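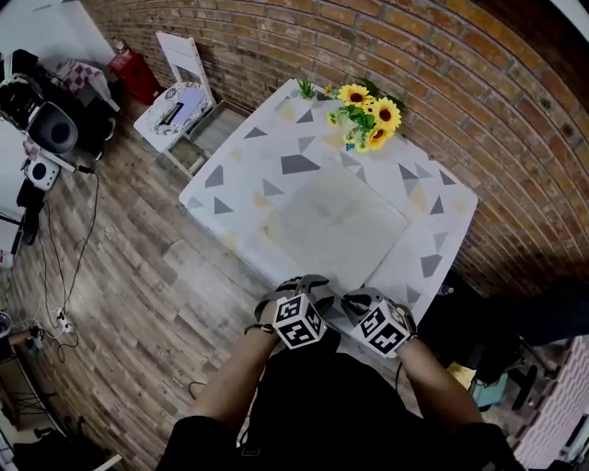

Our table-dressing mornings are back, and what a start! Ha-rang Jin has been going through the linen cupboard at Clarkum and found all sorts in there. The cloth with the scattered grey and pale yellow triangles looks so fresh against the old brick, and a bunch of artificial sunflowers at the wall end picks up the yellow beautifully. Next month it's napkin folding (17 places, tea included), so do bring a favourite cloth from home! Names to Ha-rang, please, by noon on the 20th.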